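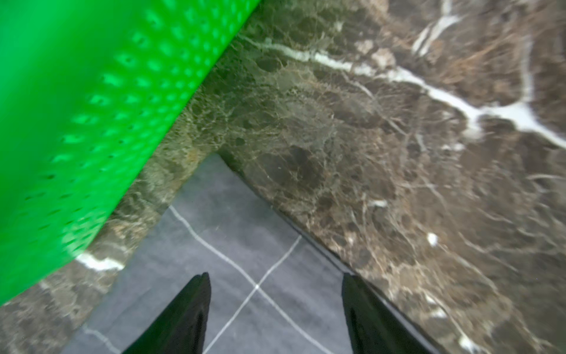 Nokano Stone Sealer is a water-based sealer for marble, limestone and other natural stone used indoors. It soaks into the surface and slows down staining from oil, coffee and wine. It does not change the color of the stone or add shine. On a polished brown marble countertop it leaves the finish as it was -- test a small spot first if the stone has been waxed.

Sizes
Pint bottle, covers roughly 138 square feet
Gallon jug
Refill pouch (fits the Romik spray bottle, sold separately)

How to use
Clean the counter with Stera Stone Wash and let it dry overnight. Wipe on a thin coat with a lint-free cloth. Wait 6 minutes and buff off whatever is left on the surface. Do not let it dry in puddles. Dense stone needs one coat, honed stone usually two. Keep the counter dry until the next day.

Not for quartz, laminate or glazed tile. Sealer will not repair etching from lemon juice or vinegar -- use Pacheco Marble Polish for that before you seal.

Store above freezing. Ships by ground only. Gallon jugs are back in stock in June.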